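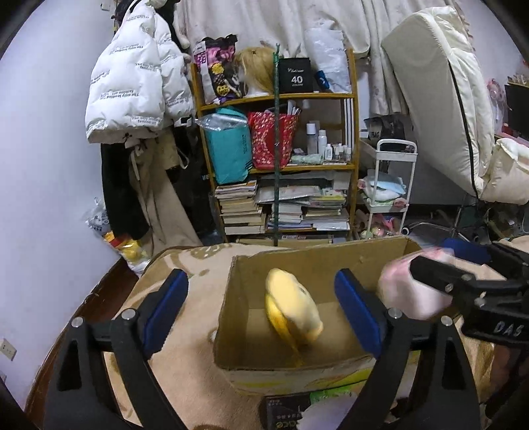
Futach opens its paid search training to small shops in August

I'm Bukola Tijani, and I run training at Futach, our little ad agency in Sulville. I've wanted to do this for ages – we're finally opening our in-house paid search course to local business owners! It runs 2 evenings a week, and each group has 15 seats (small enough that everyone gets to work on their own account). Kacper Domański teaches keywords and bidding, and I'll handle ad writing. The whole thing costs $343, workbook included. To sign up, call our front desk and ask for Morven Kinnear.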